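Home | Talks | Notes | Contact
Print this page | E-mail this page
Reading time: 2 minutes

Colour in small rooms: speaker notes
Marwa Ghoneim, Gandstead, 2023-08-25

Start with the Stombridge library story. They repainted the reading nook in December, same white as before, and 17 people wrote in to say they loved the new colour! Pause for the laugh.

Then the main point. White paint borrows from whatever is near it, the lamp, the carpet, the brick across the lane. I could talk about this all day (and at Nelley I nearly did, so watch the clock).

Hold up the two sample cards. Ask the front row which is warmer, then swap the lamp and ask again. Wait for the groan, it's my favourite bit.

Next two slides together, let people look first.
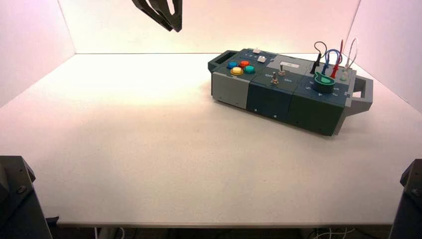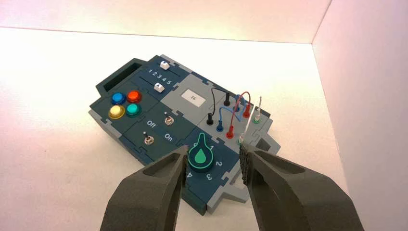
White tabletop and white walls, both slides. Pinkish light in the first.

Ask where they'd say the white is brightest in the first one. Somebody will want to talk about the teal-blue in the second, and that's great, because a dark colour beside a white one changes how we judge both.

On to the Maksymiv flat: 38 square metres, one north window, three whites tried and the greyest one won. Tell them to paint a big board and move it from wall to wall, morning and evening. Little chips from the shop are hopeless for this.

Questions. Bring the spare bulbs, the warm ones are in the green tin.

Previous | Next | Back to talks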